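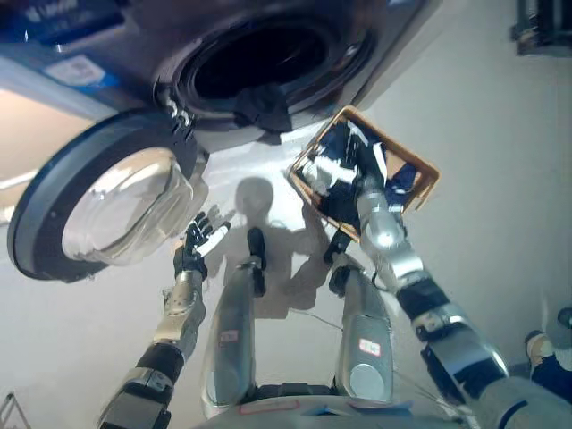 Saqib Soomro

Hosthorpe Reader Reviews

A set of 336 short reviews of crime and thriller novels, written by members of the Hosthorpe reading group and typed up by me. Each review is on one book. Most run to a paragraph or two.

What is in the folder

reviews.csv holds the reviews, one per row. books.csv holds title, author and publisher for each book. The two files join on book_id.

Columns in reviews.csv

book_id: matches books.csv
reader: a code, never a name
stars: 0 to 4, whole numbers only
spoiler: yes or no
text: the review as written

Notes

Spelling mistakes have been left in. Reviews under 100 characters were dropped. Two readers used half stars and I rounded these down. The spoiler column was filled in by hand and is strict, so naming the victim counts as a spoiler even if the death is in chapter one.

The Promska books were read in translation, and some reviews are more about the translator than the plot. Wesel and Ouazzani are publishers, not authors. An earlier version of books.csv had them in the wrong column.

Free to use for teaching and research. Please keep the reader codes as they are.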